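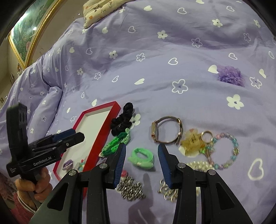
4. Enthusiasm Before the Fact

4.1 What counts as a reaction

The previous section dealt with the trailers themselves. We now turn to what people wrote underneath them. The material comes from Sultport, a message board where fans of the Hoani films gather to be excited, and between films to be excited about having been excited. We collected every thread opened in January that carried the board's "upcoming" tag. This gave us about 700 threads. Removing duplicates, threads in which the only reply was from the original poster, and one long dispute over parking at a convention left 604, and all percentages and rankings below refer to that set.

A thread entered the sample whatever its length. We considered a minimum of three replies and dropped the idea when we saw how much of the board's life takes place in threads with two. A typical exchange consists of a poster sharing a still, a second poster saying "yes," and both of them apparently going to bed satisfied. A length rule would have thrown these away and left us with the arguments, which are better reading and worse evidence.

Each thread was assigned to one of seven categories by its opening post: trailer, still, casting, soundtrack, magazine quote, toy, and other. The "other" category was meant to be small. It is the third largest. Much of it is made up of posts asking whether anything has been announced, and these are answered with some patience by people who were asking the same thing the week before.

4.2 The quote cycle

Magazine quotes behave differently from everything else. A trailer produces a sharp burst of replies and then silence. A quote from an interview, often a single sentence, can keep a thread going for days, in part because a sentence can mean more things than an explosion can. One remark attributed to a member of the Hoani crew, to the effect that the third film would be "bigger in some ways," was read as a promise of a longer running time, a hint at a sea battle, and a warning about the ticket price. The studio, Trutov, did not clarify. On the evidence of the reply counts, it had little reason to.

We coded these threads for what we call deferral, meaning any statement that puts off judgment to a later date. Examples are "we'll see," "wait for the full trailer," and "I'm not worried yet." Deferral was common in all seven categories and most common under quotes. It was also unstable. Posters who deferred in the morning had often reached a firm opinion by evening, with no new information in between other than the opinions of others. We had expected deferral to cool a thread down. In our sample, a thread with an early deferral ran longer than one without, and the reason seems plain enough on reading them: telling a fan to wait is taken as an insult to be answered in full.

Capital letters deserve a short note. Our first coding scheme treated all-capitals text as a sign of strong feeling. This failed within a day. Several of the most active members write entirely in capitals, including when thanking the moderators and when reporting broken links, and one writes in capitals only when bored. We replaced the measure with a simpler one based on whether the poster came back to the thread. Returning turned out to track every other measure of interest reasonably well, and it spared the coders an hour a day of being shouted at.

4.3 Toys and the matter of scale

Toy threads form the most even-tempered group in the sample. The main license for Hoani figures is held by Zernari, whose building sets appear in shops well ahead of each film and so reveal a good deal of the plot to anyone able to read a box. The board has a rule against spoilers. It has no rule against photographs of boxes. The practical effect is that the death of a minor king was known to the whole membership for weeks under the polite heading "nice new throne piece."

Posters in these threads say, nearly without fail, that the toys are for children. Their own, a nephew's, or children in general. We made no attempt to check. We did note that 38 threads contained a complaint about the accuracy of a belt, boot, or scabbard too small to be seen without holding the figure close to the eye, and that none of these complaints was credited to a child.

Household goods came up less often and were handled more roughly. Fans who will forgive a figure for having the wrong hair are hard on towels, mugs, and bedding. The usual objection is that a licensed design is too loud to live with: a dragon across a whole bed is fine on the day it is unpacked and tiring by spring. Several posters said they had gone back to plain goods, or to the general hearts-and-flowers sort of print sold with no film attached to it at all (Figure 2). The repeating small motif was praised for asking nothing of anyone. It has no release date, and it cannot be recast. 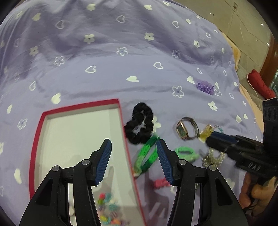 Figure 2. Lavender bedding with a print of white hearts and five-petaled flowers.

We think this preference matters for the wider argument, although the number of threads is small and we would not lean on it hard. Figures sit on a shelf and can be turned to face the wall. Bedding is used every night by people who may hold different views of the second film. In two-fan households, going by the posts, the question of which character gets the duvet is settled by choosing neither. Those in one-fan households reported that it had been settled for them.

4.4 Magnificence and its limits

The promotional language of the period leans heavily on a few words. "Magnificence," "unforgettable," and "exclusive" account for much of it, with "exclusive" used of material that was then sent to everyone. Posters on Sultport copy these words freely and with little sign of mockery. A member sharing a poster will call it exclusive in the title and, in the first line, name the four other places where it can be found.

It would be easy to read this as fans doing a studio's work free of charge, and some earlier studies have read it that way. We are less sure. Borrowed adjectives showed up mainly in titles. Inside the threads, members used a flatter vocabulary of their own, in which the highest term of approval was "solid" and the next highest was "okay, that's pretty solid." The studio's words got people through the door, after which they were left on the mat with the shoes.

The two vocabularies met only when something went wrong. When Trutov released a still in which a torch appeared on both sides of the same archway, the thread title called it magnificent and was left unchanged for the rest of the month. The replies were kind about it for a page and a half. By the third page members were using the full promotional register on purpose, praising the unforgettable torch and requesting exclusive access to the other one. This was the only thread in the sample that all our coders asked to be assigned.

4.5 Coding problems

Agreement between coders was good for category and return visits, fair for deferral, and poor for irony. We tried two written definitions of irony and a worked set of practice threads, and agreement got slightly worse each time. Irony was therefore left out of the counts reported in Section 5 and is mentioned here only where the whole team saw it on a first reading. Readers who know the board may find that we have taken some posts too seriously. A few members told us so at the time, in capitals, and we have recorded those replies under "other."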